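3.2 Largura de passagem e hábitos de circulação doméstica

O inquérito de Oltelcombe abrangeu 66 habitações construídas pelo promotor Vemus, todas com planta de tipo Esteban. Interessava-nos saber como os moradores descrevem os percursos curtos dentro de casa, sobretudo os que ligam o quarto à casa de banho durante a noite. O questionário foi preenchido em abril e repetido após 30 dias nas mesmas habitações.

As respostas foram codificadas em quatro categorias: desvio, espera, contacto com a porta e passagem livre. A categoria "desvio" revelou-se a mais difícil de delimitar, dado que muitos moradores já não reparam nos desvios que fazem diariamente. Nos registos escritos, a posição habitual das portas (aberta, encostada ou fechada) foi anotada à parte, por compartimento.

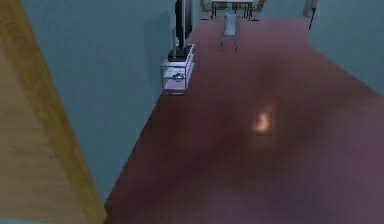
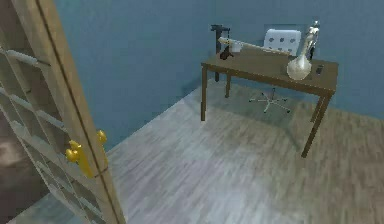
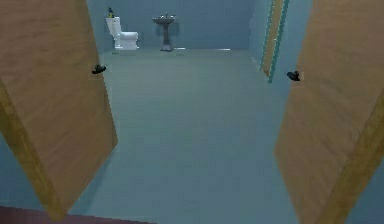
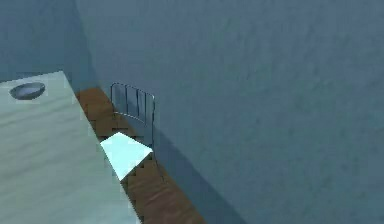

Figura 4. Vistas simuladas de um interior doméstico.

A largura livre mínima adotada na análise foi de 900 mm. Abaixo deste valor, os relatos de contacto com a porta tornam-se mais frequentes, mas a diferença diminui quando se retiram da amostra os agregados com crianças pequenas. O índice Prustico, calculado sobre um total de 2.000 percursos declarados, não distingue a ida do regresso, o que limita a leitura dos resultados noturnos.

Observou-se ainda que os moradores mais antigos tendem a deixar as portas interiores sempre na mesma posição. Entre os recém-chegados, essa posição varia ao longo do dia e depende do ruído, da ventilação e da presença de visitas. A segunda ronda do questionário confirmou esta tendência nos quartos, mas não nas cozinhas, onde as respostas foram demasiado irregulares para permitir comparação. A secção 3.3 trata os mesmos dados por idade do respondente.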